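Two arms over a PC case, gripper keeps touching the drive cage

Posted in Home and Workshop Builds

Oluwaseun Edet
I am building a small cell in our shared workshop in Marorstead, to take old desktop computers apart. The case lies on its side on a slatted aluminium table, and my printed fixture is next to it for the parts. When the gripper goes down near the drive bays, the fingers touch the metal on maybe every third try. I have already taught the points again two times. What should I check first?

Flemness
Check your table before the software. Slats are nice for clamping, but a case that only lies there will move a little each time you push it. I put two end stops on mine and the error went from 22 mm to nothing I could measure.

Durnevel
I agree with the stops. Also look at the cable to the gripper - if the loop is too short it pulls the wrist at the bottom of the move.

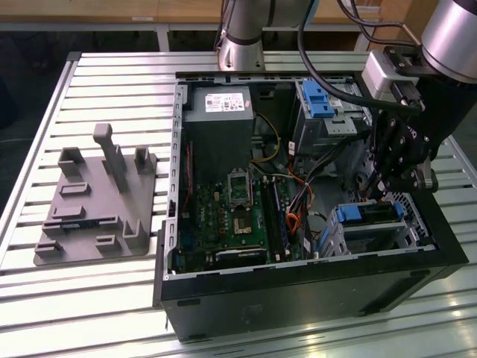

Then slow down the last 60 mm of the approach, and come straight down with no rotation. I would also tie the power cables to one side before you start, they catch on fingers very easily.

Adeleke
same problem here, following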